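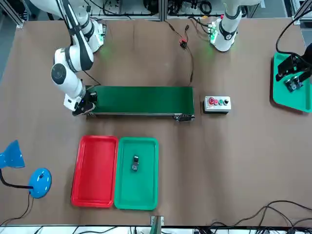 Small belt conveyor on a bench, with trays in front

421 views - 11 comments

fukholm_shop
How long should a bench belt be for sorting small parts? Mine is 38 inches and eats the table.

werell20
Go shorter. Trays need the room more than the belt does.

tapandie
Disagree. On a short belt parts bunch up at the end. Keep the length and put the trays along the front.

fukholm_shop
Red for rejects, green for good?

werell20
Yes, side by side. Keep the stop button where you can reach it.

tapandie
I'd leave a gap between trays - parts hop over the rim.

werell20
Never had that with deep ones.

Share (20)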